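Wivar Releases Version 2 of Its Uladeo Grout for Ceramic and Stone Floors

MIVAU – Wivar has released the second version of Uladeo, its cement-based grout for interior and exterior floor tile. The new version replaces the first in all bag sizes and colors. Orders placed before March will be filled from existing stock of the earlier version unless the buyer asks for a change.

Uladeo 2 is intended for joints in ceramic, porcelain and dense natural stone. The binder has been changed to a blend with a lower alkali content, and the sand is now washed and graded in a separate step before blending. Both changes were made to reduce efflorescence, the white salt deposit that forms on a joint when water moves through it and dries at the surface. The deposit is most visible in dark colors, and dark colors accounted for most of the complaints received on the first version.

Testing was carried out at the Wivar laboratory in Mivau. Sample panels were cured indoors, then passed through 400 cycles of wetting and drying. Panels made with the earlier version and with the new version were placed in the same cabinet and judged against the same color card. The charcoal and slate colors showed the largest difference between versions. The light colors showed little difference, and Wivar makes no new claim for them.

Water demand has changed. A 20 kg bag now takes slightly less water than before, and the correct range is printed on the back of the bag. Installers who are used to the first version should measure the water until the new consistency is familiar. Excess water remains the most common cause of pale or uneven joints and will cancel any gain from the new binder. The mix should stand and be stirred again before use. No water should be added after that point.

The first large order has gone to Tănase, a flooring contractor, for a transit hall with 4000 square meters of porcelain tile. The joints in the hall will be filled in sections so that foot traffic can be routed around the work. Expansion joints are excluded from the order and will be filled with a flexible sealant – a cement grout of any kind is unsuitable for that use.

Uladeo 2 is not rated for swimming pools, commercial kitchens or floors exposed to acid cleaners. An epoxy grout should be specified in those cases.

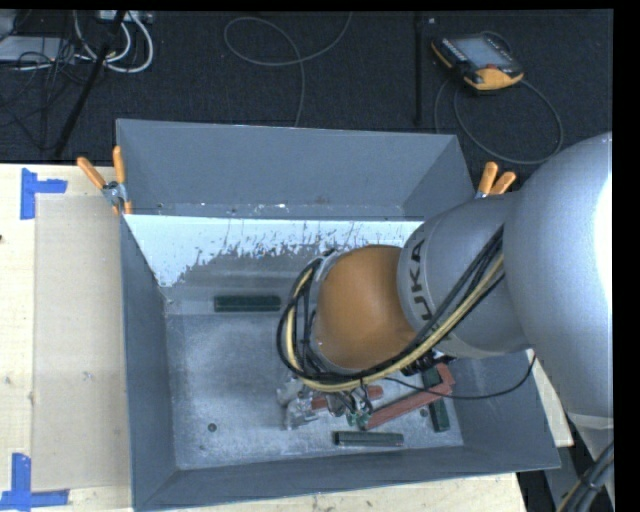

Can the new version be applied over joints filled with the first one?

Old grout should be raked out to at least two-thirds of the tile depth before new material is applied, and the joint must be vacuumed clean. A thin layer over existing grout will not bond well and may flake under traffic.

Technical data sheets, safety sheets and color cards for Uladeo 2 are available from Wivar distributors and from the Mivau office on request. Color cards for the first version should be discarded, as two of the gray shades have been adjusted.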